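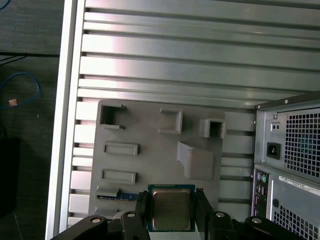
Haruto Maruyama

May 20, 2023

Handling rules for the CPU placement task, second pass. Nallora and the people at Tultbridge have been working from different copies of the sheet, so I am putting the current wording here and will retire the older one. Comments in the margin, please, not in chat.

Scope: picking up a desktop processor, carrying it over the mock motherboard plate, lowering it, releasing it. Fans, cables and the power supply are out of scope and have their own page.

1. Grip. Fingers close on two opposite sides of the processor only. No contact with the top of the heat spreader and none with the underside. The gold contacts reach the visible edges on the part we use, so "sides only" still leaves room for a bad grip. Finger pads get wiped before each session.

2. Force. Close on position first, then on force. Limit stays at 6 N. Drimo asked for 10 because of a slip during transport. I would prefer to fix the pad surface and leave the limit alone. Open item.

3. Carry height. The plate has raised borders and a wedge-shaped block in the middle, and the wedge is what we keep forgetting. Travel height is set from the highest feature on the plate plus margin, never from the target. The old sheet said "above the socket", which is wrong for any path that crosses the wedge.

4. Approach. Straight down for the last part of the move, slow speed, no wrist rotation. If the angle needs correcting, go back up to travel height and correct there. Small corrections near the plate are how the corners get chipped.

5. Wrist view. The operator must be able to see both fingers and the near edge of the part before descending. If one finger is hidden, stop and re-approach. The ribbed metal under the plate throws bright highlights, and the heat spreader reflects as well, so do not judge height from shine. Use the logged Z value.

6. Release. Open only after contact has been confirmed by the force reading. Dropping the last millimeter counts as a failed placement even when the part lands square. Log it as failed.

7. Cables. Network and other cables on the floor beside the case stay outside the arm's sweep. Check before enabling, and again after anyone has reached in. The present layout has a blue one looped loosely alongside the case - acceptable under the rule as written, but I want it tied down and the rule changed to say "secured".

8. Stops. Anyone in the room may stop the arm and does not need to give a reason at the time. Write the reason in the log afterward.

Logging: 500 placements per pad set, then change both pads together even if one looks fine. Run 1414 has no pad set number entered. Zariņš to check whether it can be recovered from the session notes; if not, it gets excluded from the wear data.

Wording still unsettled: "mock" versus "dummy" for the plate. The log form says mock, the parts list says dummy. Using mock here until the parts list is revised in July.

To do:
- tie-down points along the case side
- margin value for rule 3 (Drimo)
- replace the printed copy at the bench
- reread rule 6 with the night operators, who score it differently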